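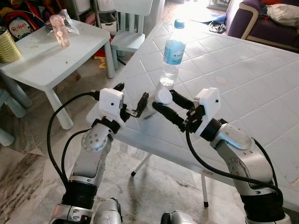 ## Jinar two-arm cell, service notes

Both grippers closing in on the small white cap, which lies flat on the tiled tabletop. We use this pose to compare the fingertips left and right before changing any pads. The black cables hang outside the arms, and we leave them enough slack for a full wrist turn.

## Setup and upkeep

Heather Nisbet and Faraji Nyanda look after the cell. The routine was last revised November 25, 2020.

- Every 500 cycles: wipe the fingers and check the bracket screws.
- Every 31 days: check the joint cover screws and re-zero both wrists.
- After any cable change: run the cap pickup 5 times at low speed, then 5 times at normal speed.

Spare finger pads are in the Saretti box. Write the cycle count on the lid when you take a pair.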